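Progress report to Climier, second period
Project: tick and flea control in pet households, Dela Peña district
Prepared by the Celtden field team, August 17, 2024

Since January we work with 40 households that keep at least one dog or cat. The aim stays the same as in the proposal: fewer ticks and fleas indoors, with less insecticide used in the rooms where people sleep.

Yard treatment is finished in 12 properties. We used granules along fences and under decks, and we watered them in the same evening. In 11 of these properties the owners returned the monthly trap card on time. One owner moved away and we have closed that file.

Indoor work is slower. Flastier, our supplier, delivered the growth regulator late, so seven homes still wait for their first visit. Please note that this delay does not change the budget – the product price was fixed when we ordered. We ask only that the indoor part may continue for one more month.

We also rewrote the instruction sheet for owners. The old sheet spoke about carpets and pet beds, but it said very little about washing textiles. The new one has a separate part for bedding, blankets and clothes of the animal.
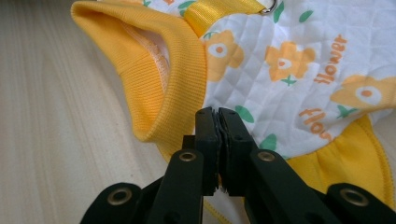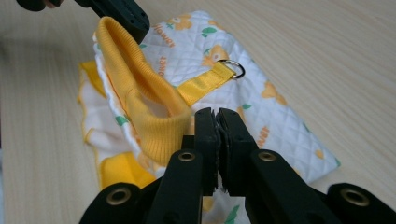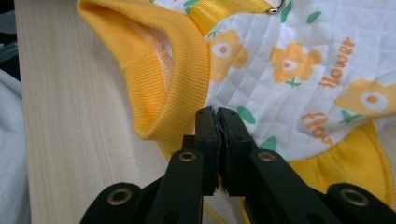
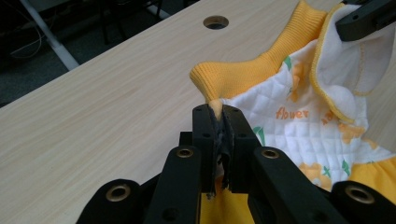

Flea eggs fall from the animal and collect wherever it rests, and for this reason the washing advice must go together with the treatment. Owners usually remember the blanket and forget what the dog wears. A quilted vest with a thick ribbed cuff, like the yellow one in the first picture, should be turned inside out before washing, and the folds of the cuff should be opened and checked by hand. We ask owners to do this on the same day when they vacuum the floors.

For the next period we plan the seven open indoor visits and a second reading of all trap cards. The cost table will follow in a separate file.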